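# Randby Foreign Affairs Briefing Service

The Randby Foreign Affairs Briefing Service is a subscription product for libraries, universities and public offices that need dependable written coverage of diplomacy, alliances and armed conflict. It is prepared by the Randby research desk and distributed by Wolberg in print and electronic editions.

## What the subscription includes

Subscribers receive one briefing per month, together with two supplementary papers per year on a subject chosen by the editors. Recent supplements have dealt with the recall of ambassadors and the drafting of cease-fire terms. Each briefing sets out the position of the governments concerned, the treaties in force, and the votes or statements on record. Where accounts differ, both are given and the sources are listed at the end of the paper.

The Service does not endorse candidates, parties or governments. Signed opinion is not accepted for publication. 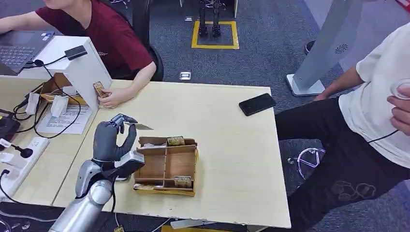 *Reading time: 2 minutes*

## Editions

**Print edition.** Briefings are supplied unbound and punched for the Rocha binder, which is included with the first shipment. Replacement binders may be ordered separately. Back issues are held for four years and are sold singly while stock remains.

**Electronic edition.** Access is provided through the Staltlow reader, which runs in any current web browser. The full text of every briefing may be searched by country, treaty or organization. Institutions may register up to 200 named readers under one subscription — additional readers require a second subscription.

**Combined edition.** Both formats are supplied under a single invoice. Print copies are mailed when the electronic text is released.

## Corrections

Errors of fact are corrected in the electronic edition as soon as they are confirmed, and the change is noted at the head of the paper. Print subscribers receive a correction sheet with the next regular mailing. Maps are revised once a year, in April, and replacement sheets are sent without charge.

## Ordering and renewal

Orders are accepted from institutions only. A purchase order or a signed letter on official letterhead is required. Subscriptions run for twelve months from the first issue supplied and are not renewed automatically; a renewal notice is sent before the final issue.

Cancellations received before the first shipment are refunded in full. After that date, refunds are limited to issues not yet published — supplements already mailed are not returnable.

Terms last revised 14/12/2024.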